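Bench supplies: gallery
Clitatau teaching lab, ground floor

Photographs by Carol Penrose. Text by Gaspard Leblanc.
Page last changed December 4, 2023

The teaching lab was refitted over the summer and we were asked for a page showing how the small supplies are kept. It is meant for new students and for the two other departments that share the stores with us. Click any picture for the larger version.

Tips are ordered once a term through Karagiannis and come in bags of 1,000. We rack them ourselves, as the ready-filled boxes cost a good deal more. Each bench is given 3 boxes on a Monday morning and empties go back to the trolley by the sink. 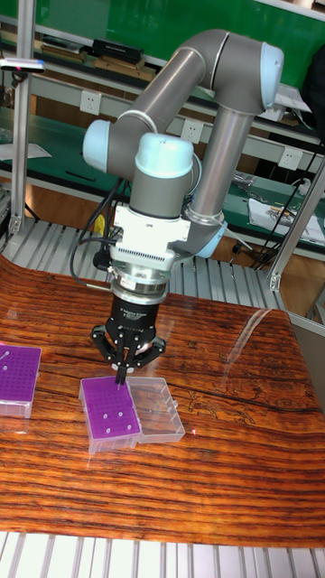 Racking and box colours
The colour of a rack tells you the tip size, and the list is taped inside the door of cupboard 6. Please don't mix sizes in one box, even for a short job. The purple racks sit in clear bases, and the lid should be laid flat on the table beside its box while you are working, as it is here. Lids go back on at the end of the session. A rack with only a few tips left should be topped up before it is put away.

Cupboards and labels
Labels are printed on the Jakis machine in the office. Write the date and your initials on anything you open. Unlabelled boxes are cleared out at the end of December.

Missing or cracked lids
Spare lids and bases are in the bottom drawer, left of the balance. If the drawer is empty, leave a note for Carol.

Next gallery: glassware and drying racks
Back to: Ultirum building, all rooms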